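About Giannakopoulos Funeral Home

Family-run, serving Bresance and the towns nearby 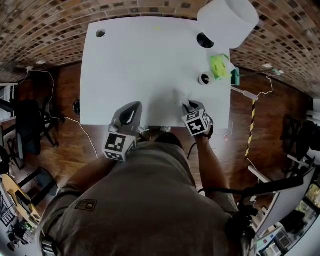

At the white table, a gripper in each hand.

Giannakopoulos Funeral Home stands on the corner of Mill Street and Cutanik Road in Bresance. It has been in the same family for three generations. The name on the sign has not changed, although the director since 2003 has been Hermenegildo Maldonado, who married into the family and trained under his father-in-law.

The business began as a furniture store. At that time it was common for the person who sold tables and dressers to sell caskets too, and families would ask the store to handle the rest. After a few years the furniture was dropped. The old showroom is now our chapel, which seats 288 people. The loading door on the Mill Street side was bricked up when the parking lot was paved, and you can still see the outline of it from the sidewalk.

What we do

We arrange burials, cremations and memorial services for people of any faith or none. We can hold the service in our chapel, at your church or at the graveside. We also write and place obituaries. Many families bring us a page of notes and ask us to put it in order, and we are glad to do that. Please check the spelling of grandchildren's names before you send it in – it is the correction we make most often.

If a death happens away from home, we will deal with the funeral home at the other end and bring your relative back to Bresance. Veterans' families can ask us to request military honors. Bring the discharge papers if you have them. If you don't, we can help you send for a copy.

Our second location

In October we opened a smaller office in Zudia, in the former savings bank next to the post office. It has a meeting room and a visitation room but no chapel. Larger services for Zudia families are held in Bresance or at a church of their choosing. The Zudia office is open by appointment, and calls to either number reach the same person at night.

Our staff

There are five of us full time. Two are licensed funeral directors, and one of them is on call at all hours. You will deal with the same director from the first phone call through the day of the service. Part-time staff help with parking, doors and flowers on busy days.

Records

Our burial and service records go back to the first ledger, which holds 977 entries in three different handwritings. The early pages give little more than a name, a date and what was paid. People tracing their family history are welcome to ask for a lookup. There is no charge, but please allow a couple of weeks. We do not let the ledgers leave the building.

Prices

A printed price list is available at both offices, and we will go over it by phone if you prefer. Direct cremation is $2377, which includes transfer within the county, the permit and a plain container. You do not have to buy a package. Prepaid plans can be moved to another funeral home if you leave the area.

Prices and hours on this page were last checked on 20 February 2019.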